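# Faint blue ring and pink specks on a white tabletop, what do I use?
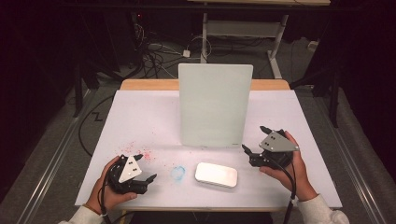
*2 min read · 26 September 2021*

**Mulligan71**

Okay, help me out before I make this worse. White tabletop on a light wood frame, bought in February, and I've been pretty careful with it (I thought!). Now I've got two separate messes. One is a light blue ring, about the size of the bottom of a small cup, and it's faint but I see it every single time I sit down. The other is a patch of pinkish red specks over on the left, super fine, kind of fading out toward the middle.

I have one of those white spongy-looking block things and I'm itching to just go at it, but my sister ruined the finish on her stove that way and now I'm scared. I don't know what the top is made of, the paperwork only says "white." Do I treat both spots the same? And does the order matter? I'd also love to keep the little mint board standing up on there while I work, unless that's dumb.

**trusa_kitchen**

Different messes, so do them one at a time, and do the specks first! If they're a powder (chalk, spice, blush, whatever it was) the worst thing you can do is put water on them, because then you've got pink paste. Go over them dry. I use a soft paintbrush and sweep toward the nearest edge with a piece of paper held underneath, then pick up what's left with tape, just dabbing. Only after that a barely damp cloth.

For the ring I'd try warm water and one drop of dish soap, lay the cloth on it for 10 minutes and go make coffee. If it's still there, a little rubbing alcohol on a cotton ball, but test it on the underside first. Mine came up with the alcohol, and that was blue food coloring from a kid's birthday, so I was pretty amazed.

And yes, move the board. You'll knock it over reaching around it. I would.

**Istari**

Agree with most of that. About the foam block: if it's the melamine kind, it's basically very fine sandpaper. On a matte top you can end up with a shiny spot that's uglier than the ring was. If you have to use it, get it wet, squeeze it out, and hardly press at all.

**gorkix476**

just put a coaster on the ring lol. had one on my desk for years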